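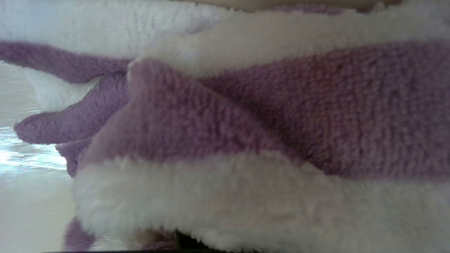
Nollcombe, July 6, 2026

Laundry is my test for the robots. Chess, backflips, fine, very impressive, but can it deal with a heap of fuzzy purple and white stripes? A shirt at least has a collar to aim for. Fleece bunched up like that is all folds, with a stripe going one way on top and another way underneath, and I have a hard time finding a corner myself!

I've been going back and forth on this with my friend Dimas Santoso, who thinks I'll have a folding machine at home by December. He'd been reading up on the Horport, and he says it can get through a towel in 80 seconds. OK, but a towel laid out flat, or a towel the way it comes out of my dryer (inside a pillowcase, usually, with a sock)? He didn't know.

I timed myself on a throw blanket last night, just to be fair. 19 seconds, and it was a bit lopsided, but it went in the closet. So I'm still ahead, for now.

What I'd really pay for is something slow that runs while I'm asleep. I don't care if it takes four minutes a towel! Dimas asked for my top price and I said $900, and then I remembered the vacuum robot, which cost less than that and still gets stuck on the bath mat every single morning. So maybe $900 if it also does fitted sheets.

Anyway, the sheets are still in the dryer and I should go get them.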